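Welletano, second floor office: equipment and furniture meeting
Wednesday, 9.30

Present: Killian Riviere (chair), Hugo Gilbert, Didier Marty, Kai Vogler (minutes)
Apologies: Amado Dumlao

1. Previous minutes
Agreed, with one correction: the spare desk screens went to the Arnaud room, not to stores.

2. Air purifiers
HG reported on the white floor-standing unit by the desks. The running-hours counter stood at 1,794 on the morning of the meeting. The supplier, Ostance, gives no fixed interval for the filter and advises going by the indicator, which has not yet come on. DM asked whether the unit could go closer to the wall. HG said the perforated side panels have to stay clear and that he would prefer it left at the end of the desk. It is on casters and can be rolled out for cleaning without lifting.
Agreed: unit stays where it is. Replacement filter to be ordered now at 395, delivery included.
Action: HG

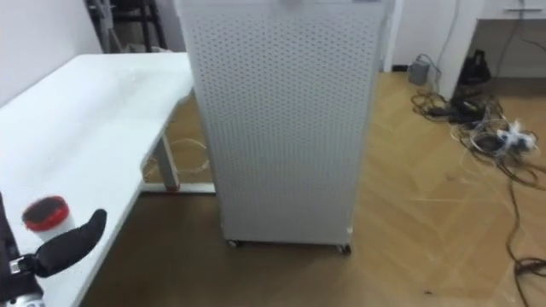 DM raised the cable on the floor under the desk. It lies in loose loops and gets in the way of the vacuum cleaner. KV proposed a clip-on tray fixed to the underside of the desktop. Quoted price is 79 per tray, four needed for the row. KR asked for one to be fitted first and checked against the leg and foot bar before the others are bought.
Action: DM to order one tray, KV to fit it

3. Floor
Parquet to be cleaned in June. Contractor wants everything on wheels moved out the evening before. Desks can stay. HG asked that no wet mop be used near the purifier base. KR to put this in the written instructions.
Action: KR

4. Cups and drinks at desks
Brief discussion. DM in favour of lidded cups only. HG against a rule. No decision; to be taken again when AD is present.

5. Any other business
The booking sheet for the Erik room is out of date. KV to reissue.

Meeting closed 10.15. Next meeting at the same time, in the Arnaud room.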